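Can I get a printed copy of a local paper from another area?

Asked by Drikance, Nov 14, 2020

I moved away from Nulton in January and I'd like to keep getting the Nulton paper in print. The website only puts up a few stories from each edition and leaves out the letters and council notices, and those are the parts I read. My newsagent says he can't order it because it isn't on his wholesaler's list. The paper has a postal subscription but the page gives no price for addresses outside the county. Has anyone done this?

Matlala

Yes, I've had mine by post for two years. Ring them, don't use the web form. I was quoted 95 pounds for 50 issues, second class. It usually turns up a day or two after it's in the shops – later over Christmas.

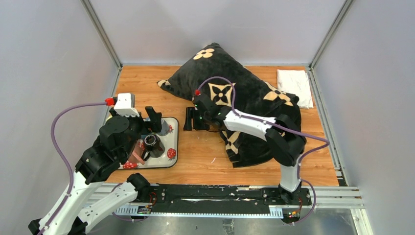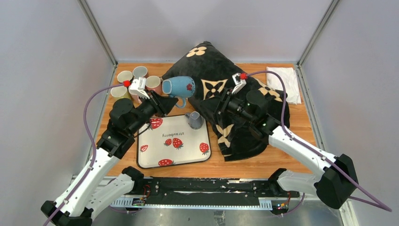 If you move again, give them a fortnight's notice. The address labels are printed well ahead and I lost two issues that way. Ask for the property supplement to be left out if you don't want it, as it makes the envelope too thick for some letterboxes.

Brirasberg

Have you tried your library? Mine has a login for a newspaper site with full page scans, letters and notices included. You need a card number and it works from home. Not every local title is on there, so search for yours first. It goes back 60 days, and after that you have to go in and use their computers.

nulton204

just get someone to post you theirs when they've finished with it, costs a stamp or two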